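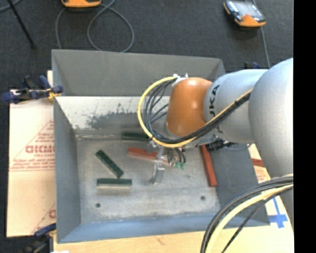
Five blocks, one scuffed old bin. Green team currently ahead.

9/30/24
Monday bin appreciation thread, because I love this thing and my family has stopped listening.

Look at that floor! Grey sheet metal, scratched and smudged all over, with a big ragged dark patch worn into the sloping panel at the back. You can't buy a patina like that. I'd hang it on a wall.

The blocks are the other half of the joy. Dark green bars and red ones, and the red is more of an orange-red in the right light. My favourite colour pairing since I was a kid with a biscuit tin full of building bricks.

Long skinny red one has tucked itself right along the base of the side wall. Classic. There's always one that goes for the wall – my gran's dominoes did exactly the same in their tin.

Shayne Pryor asked if I'd ever repaint the inside. Shayne. Mate. No.

Also a fan of the two little round holes near the front. Small, neat, one each side. I've got a planter from Grimshaw with holes just like them and now I can't water the basil without thinking of this bin.

If you've got a beaten-up metal bin, tray or drawer you're fond of, post it below! Scuffs encouraged. I did this in May with toolboxes and got 17 replies, and the dented blue one still lives in my head – best thing I saw all autumn.

Right, kettle's on. Back later with drawers.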